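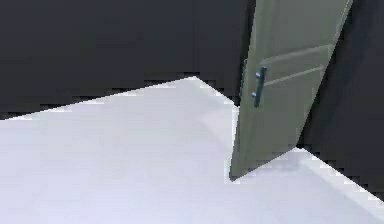
Questions I get about renting the spare room

I've been renting out the back bedroom at Ban for a while now, and the same questions keep landing in my inbox, so I finally typed up my answers. If yours is missing, write to me and I'll add it.

How much is it?
$300 a week, and that covers heat, water and internet. I don't do nightly stays. I tried it one May and spent the whole month washing sheets!

Do you take a deposit?
Yes, one week's rent. You get it back within 30 days of moving out, usually a lot sooner (I just need time to look the room over and get to the bank).

What's the shortest stay?
Two weeks. The longest anybody has stayed is 837 days. That was Thảo Bạch, who came for a summer course and left with a husband and a piano.

Can I have guests?
Sure, just text me first. Overnight guests are fine on weekends — during the week I'm up at five for work and the walls are thin.

Who else lives there?
Me, and Thiện Thân upstairs, who works evenings and sleeps late. We share the kitchen. You get your own shelf in the fridge and half of the tall cupboard. Please don't touch the fish sauce, it's his mother's.

Are pets okay?
Fish, yes. Cats, sorry, no. I love them but my eyes swell shut.

Where do I park?
On the street. Sweeping is Thursday morning and they do ticket, so move your car the night before.

Is there laundry?
Washer and dryer in the basement, free to use, but not after ten at night. Clean the lint trap, please please please.

How do I apply?
Send me a note with your dates and a little about yourself. I'll call you back in the evening and we can set up a visit. I don't run credit checks, but I do ask for one reference, and I really do call them.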